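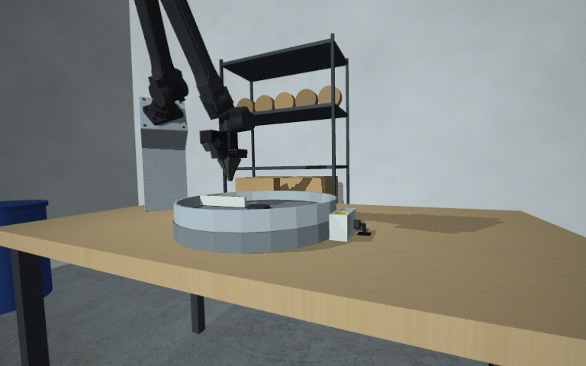

Ticket: Vovora planner stops above the tray
Component: Kettani motion server
Status: open

Planning to the pre-grasp pose succeeds, but the descent is rejected with "goal in collision". Same result in 26 of 60 runs on the Tinwood scene. Raising the goal by 5 cm clears it.

Collision padding on the tray mesh was set twice, once in the scene file and once by Rirel at load. Removed the second entry and restarted the server.

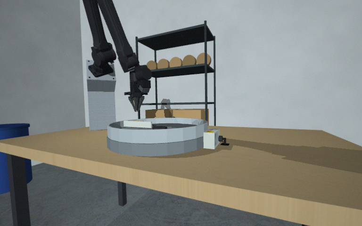 Does the wrist camera need recalibrating after this change?
The padding only affects the planner, so the existing calibration stays valid.

Reran the batch on Sunday. 2 rejections left, both with the wrist view enabled.

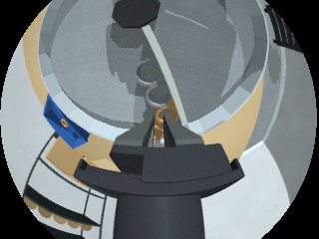
Page last changed: October

Next step is to log the planning scene at the moment of rejection.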